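**Drisamska Reuse Workshop, Birnero**
**Progress report to the Qureshi Fund: Vustoler drive-removal cell**
2025-04-18

This report covers the work done on the Vustoler cell since our last report. Most of it was maintenance and repair on the gripper and the wiring, with some setup work for desktop computers near the end of the period. The cell takes hard drives out of donated machines before the machines go on to testing. Parts and labor are charged to the equipment line of the grant unless noted.

## Status

The cell is running. It was down for three weeks in the first half of the period while we waited for gripper parts, and it has been in regular use since then. The cycle counter stood at 2,865 when the gripper was taken off. We reset it when the rebuilt gripper went on so that wear can be tracked from a known point.

Server caddies are in routine use. Desktop cases are in trial use with an operator at the cell the whole time. Laptops are outside the scope of this grant and no work was done on them.

## Gripper repair

The fault we described last time as "slipping" was play in the finger linkages. One of the pivots had worn enough that the fingers no longer met square. With a light part this made no difference. With a caddy that has a drive in it, the weight of the drive pulled the caddy to one side as it cleared the chassis, and the next caddy position was then blocked or scraped.

We first tried to fix it by raising the grip force in the program. This helped for a short time and then made things worse, and we bent the latch on a caddy. We went back to the old force setting and ordered a set of pivot parts.

The rebuild went in this order:

1. Gripper removed from the arm with power off and locked out, cables labeled before unplugging.
2. Linkages taken apart on the bench and all pivots cleaned and measured.
3. Worn pivots replaced on both fingers as a pair.
4. Screws on the body plates replaced, medium-strength threadlocker on each, torqued to the value on the drawing.
5. Gripper refitted, tool center point taught again, grip width set again from empty.

Both fingers were done even though only one was out of tolerance. The old parts from the better side are bagged and in the spares drawer, marked as used.

The old screws had been put in dry. Several could be turned by hand with a short key, which should have been caught at the regular check. The check sheet only asked for a visual look at the gripper. It now asks for a key on every screw, and the person doing it initials the line.

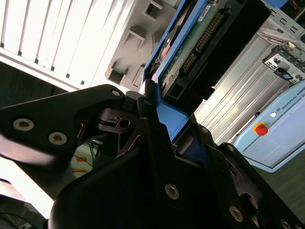

Grip position was the other part of the slipping problem. The old program gripped the caddy too close to its end, so the drive hung off the fingers. The new position is further along the caddy, and the approach is slower over the last part of the move. It adds a little to the cycle. We think that is a fair trade and have left it in.

We also moved the place where the fingers close. In the old version they closed and then moved in, which pushed on the caddy if it was not fully released. They now move in open, close, wait for the width signal, and only then pull. If the width reading is wrong the arm stops and backs off to a safe point without pulling. An operator has to clear that stop by hand.

With these changes we ran eight full server chassis in a row without a dropped caddy. That was the acceptance test we set in the work plan and we are counting that item as complete.

## Cables

The cable bundle at the arm was rerouted. It had been tied too tight at the last joint, and the outer jacket on one cable was rubbed. The conductors under it were sound when tested, but the cable was replaced anyway. The new route leaves a longer loop, and the ties were changed to hook-and-loop straps so the bundle can be opened for inspection without cutting anything.

The stop circuit was tested after the reroute, and again after the gripper was refitted. Each test was written in the cell log. The emergency stop worked as it should in all positions we tried. We also moved the operator's stool so that the button can be reached while seated.

## Work on desktop cases

This is the newer part of the work and it is less far along. Server chassis are all much alike and the caddies face the same way. Desktop cases come in many layouts, and the drive is behind or next to cables that have to be moved first.

The current procedure splits the job between the operator and the cell. The operator opens the side panel, checks that the machine is unplugged, and disconnects the data and power plugs from the drive. The operator then jogs the gripper to the drive bay and confirms the position, and the cell does the pull. We had hoped to have the cell do the unplugging as well. We have set that aside for now. Power plugs in older machines are often very stiff, and the gripper as it stands cannot hold one by its sides and keep the wires clear.

Main problems found so far:

- **Finger width.** The fingers are wide for a desktop bay. In the tighter cases the outer plate touches the cage before the tips reach the drive. We are looking at a narrower tip that bolts onto the same holes.
- **Loose cables.** Data cables spring back into the path after they are unplugged. Operators now tuck them behind the frame or hold them with a clip. The clips are counted in and out on the case tag.
- **Release tabs.** These differ from maker to maker. Some slide, some squeeze, and some are missing. For now the operator releases the tab and the cell only pulls.
- **Case movement.** Light cases shift on the table when the drive sticks. We added rubber feet and a stop block at the back edge, and this has mostly solved it.
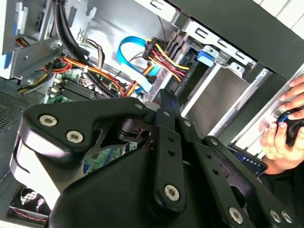 *Vustoler gripper in an open desktop case, with the drive bay cage to the right of the cables.*

Jogging speed near the case has been limited in the controller, and operators cannot raise it from the pendant. This was done after an operator bumped a bay cage during practice. The cage was scratched and the gripper was not harmed, but it was checked for alignment before the cell was used again.

Two operators are now signed off for desktop work. More are signed off for servers. Sign-off takes one supervised session on setup and one on clearing faults, and the second of these has proved to be the more useful. Most of the lost time in the early trials came from people not knowing how to get the arm out of a case safely after a stop. The steps for that are now on a card fixed at the cell.

## Routine care

The check schedule was rewritten after the rebuild. The main points are below for your records.

| Item | When | What is done |
|---|---|---|
| Gripper screws | Start of each working week | Key on every screw, initial the sheet |
| Finger pivots | Monthly | Check for play, clean, light oil, wipe off excess |
| Finger faces | Daily | Wipe with a dry cloth, look for chips |
| Cable bundle | Monthly | Open straps, inspect jacket, close straps |
| Emergency stop | Daily, before use | Press, confirm stop, reset, log |
| Tool center point | Monthly and after any bump | Check against the fixed pin |
| Table and work area | End of day | Vacuum dust and loose screws |

Dust is a bigger issue than we planned for. Donated machines are often full of it, and it gets into the oil on the pivots. We now blow out each case at the bench before it comes to the cell. This was not in the original workflow and takes some bench time, which we have absorbed so far.

## Spending

Spending on the gripper was below the amount set aside for repair. The pivot parts cost less than quoted, and we did the labor in house. The difference is proposed for the narrower finger tips, which would stay within the same budget line. We would like your written agreement before ordering. No other change to the budget is requested.

One item was bought outside the plan, a small torque driver for the gripper screws. We had been borrowing one from the bench, and it was often not there when the check was due. It was charged to our own tools account.

## Open items

- Narrow finger tips: drawing finished, order on hold for your agreement.
- Spare set of pivots: ordered, not yet received. Until it comes, a failure at the gripper would put the cell down again.
- Fault log: operators write up stops in different ways, which makes the entries hard to sort. A short list of codes is being tried out.
- Caddy latch damaged during the force trial: replaced from scrap stock, closed.
- Written procedure for desktops: in draft. It will stay in draft until the new tips have been tried, as the approach position will change.

## Next period

The work until September is to fit and test the narrow tips, finish the desktop procedure, and sign off more operators. The acceptance test for desktops will be run once the tips are on. We have not yet settled which case layouts to include in it and will send a list for comment before the test is run.

We also plan to take the gripper off once more during the period to look at the new pivots, even if no play shows up at the monthly check. The measurements from that will go in the next report along with the ones taken at the rebuild.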